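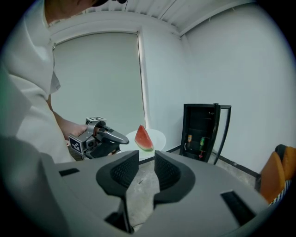 Mallness, 4 Jul 2020

Bass player wanted, possibly a drummer as well

Femau are a four-piece guitar band, currently down to three. We have one album out. The label bio calls it "a quiet landmark"; it sold 242 copies, so make of that what you will.

We need a bassist for the second record, to be finished by December. Renata Troncoso sings and writes. Hưng Mạch plays guitar and distrusts choruses. Our drummer may be leaving — he has said so before.

You should play in time and own a working amp. Grade certificates don't interest us, and neither do follower counts. If your advert reply uses the word "journey" we will probably stop reading.

Pay is 40 pounds a gig, when the venue pays us. Rehearsals are unpaid.

Send one recording, no effects, to Renata at Femau, care of Enar Records, Mallness.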